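Teaching a robot arm to tidy a table by remote control, and what to doubt along the way

Filed under: Teleoperation, Data collection
Last updated December 23, 2023

Every few weeks someone sends me a clip of an arm clearing up a living room and asks how many demonstrations it took. The number in the clip's caption is usually small. The number on the disk is usually not, and the gap between the two is where most people's first project dies.

What follows is how I record demonstrations for simple household tidying with a single arm. I'll try to say plainly which parts I trust and which parts I do because everyone does them.

Before you start

You need an arm with a gripper, a way to steer it, and a computer that records both. I've steered with a 3D mouse, with a VR hand controller, and by grabbing the arm itself and pushing it through the motion. You also need a spot in the room where the arm can reach the whole work surface without stretching out straight. An arm near full stretch moves badly and teaches badly.

Keep the stop button where your free hand can find it without looking. If you're steering with both hands, get a second person to hold it.

Hand guiding or remote control?

People argue about this as though it were settled. It isn't, at least not in my room.

Hand guiding is quick to learn. You feel contact through the arm, so you rarely slam the fingers into the table. The trouble is that your own arms and shoulders end up in every video, and a policy that learns from video may learn to wait for your elbow. You can record the motion and then replay it with your body out of view, but the replay never lands quite the same way on a soft or light object.

Remote control keeps you out of the picture. It also takes away your sense of touch, and for the first hour you'll be slow and clumsy. I use it anyway. If your task involves pushing hard, wiping or plugging something in, I'd go back to hand guiding and put up with the replay.

Step 1. Write the task down in one sentence

"Pick up the small object from the magazine and put it down at the near end of the table." If the sentence needs an "and then" more than once, split it. I spent most of November recording a task called "clean the table," and half the recordings disagreed with the other half about what clean meant.

Decide what counts as done. Decide what happens if the object slips. Write both down next to the sentence and leave the page open while you record.

Step 2. Pick the mess

Labs love a bare table with one bright block on it. A policy trained that way can look wonderful until a cushion changes color. Leave the ordinary stuff out: magazines, bottles, remotes, tissues. Leave the room behind it alone too.

I'm less sure about the next bit of common advice, which is to shuffle everything between every take. Shuffle too much and each layout gets one example, so the arm gets no chance to see the same grasp done well twice. I change the target's position every take and the clutter every ten or so. I have no proof that's the right rate.

Step 3. Set a start pose and keep it

Send the arm to the same joint positions before each take. If you want variety at the start, add it on purpose in software by a small amount. Variety that comes from you being tired is a different thing, and it shows up as a slow drift across the afternoon.

Step 4. Approach from above, then slow down

Bring the gripper over the target first, fingers pointing down, and get the sideways position right while you still have height to spare. Then come down. Beginners slide in at an angle and correct all the way to contact, and the recording is full of little wiggles that the policy will copy faithfully.

With a flat or thin thing lying on paper, the last bit of travel matters most. Too high and the fingers close on air. Too low and they press the paper into the wood. Fix the height first, pause for a beat, and close.
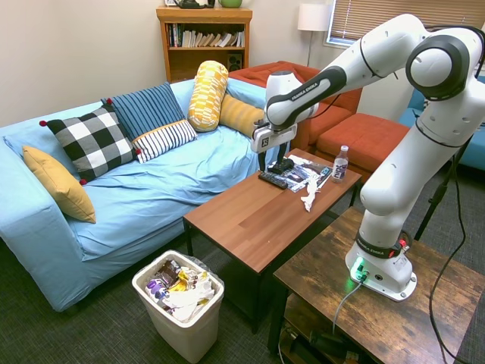
Priya Kowalczyk wrote in to disagree with the pause: if you stop for a beat before closing, you're teaching the robot to stop, and one day it will stop there and never start again. She trims every still moment out of her recordings before training and says hers got better the same day.

She has a point, and I've seen the freeze she means. A policy that only looks at the current view can't tell how long it has been waiting. My answer is to keep the pause very short while recording and cut the worst of them afterward. I wouldn't cut all of them. When I tried that, the fingers began closing before they had come down far enough. Try it both ways on your own task before believing either of us.

Step 5. Lift, check, carry

Close the gripper, lift a little, and look before you carry. If the grasp is bad, you have a choice. You can throw the take away, or you can put the object down and grasp it again with the recorder still running.

I keep the second kind, and I label it. A set with only perfect grasps has nothing to say about what to do after a bad one. But a fumble you didn't recover from belongs in a separate folder, and I mean a separate folder, not a note you plan to read later.

Step 6. Let go properly

Set the object down, open the fingers, and go straight up before moving sideways. Skip this and the fingers will drag or tip whatever you've just placed. Then return to the start pose and end the recording there. Ending at the moment of release gives you a policy that lets go and has no idea what comes next.

Step 7. Look at what you recorded, the same day

Play back the first ten takes before recording the eleventh. Check that the gripper reading changes when the fingers move on video. Check that the camera and joint data line up in time. I once lost 700 takes to a clock offset that would have been obvious in the first one. The files were complete, the numbers were plausible, and all of it was useless.

How many do you need?

For one object, one table and one camera position, I start with 100 good takes and train on those before recording any more. If the arm can't get near the object after that, more of the same probably won't save you. Look for a camera that moved, a start pose that drifted, or two people steering in two different styles.

The largest set I've made by myself was 2,000 takes. It was better than the small one. It was not anywhere near as much better as the weeks I put into it, and I suspect a few hundred of them taught the arm nothing.

Testing without fooling yourself

Write down the test layouts before you train. Run each of them the same number of times. Count a nudge from your hand as a failure, including the tiny one you felt was fair. Don't restart a run because it "started badly."

Then change one thing: the lighting, a cushion, the angle of the magazine. If the success rate falls off a cliff, you've learned something about your recordings, and it's better to learn it now than in front of visitors.

Tools

I get asked about the Wudora controller and the Grutia recording software. I've used both. Wudora's controller is comfortable, and its button for opening and closing the gripper is too easy to press by accident, so I remapped it. Grutia saves reliably but hides dropped video frames behind a green check mark. Turn on the full log in the settings and read it.

Neither one will make a vague task clear. A plain 3D mouse and a script that writes files you understand will get you through all seven steps.

Common problems

The arm hovers over the object and won't come down. Look for long pauses in your takes, as above. Also check whether the camera can see the fingertips at all during the last part of the descent.

The arm reaches for the right area but misses to one side every time. The camera has probably been bumped. Compare the first picture of an old take with a new one, one over the other.

The gripper opens in mid-carry. Someone pressed the button by accident and you kept the take. Search your recordings for an open signal above table height.

It worked yesterday. Draw the blinds the way they were yesterday and try again before you touch the code.

Next page: using 2 cameras, and whether the wrist view earns its cable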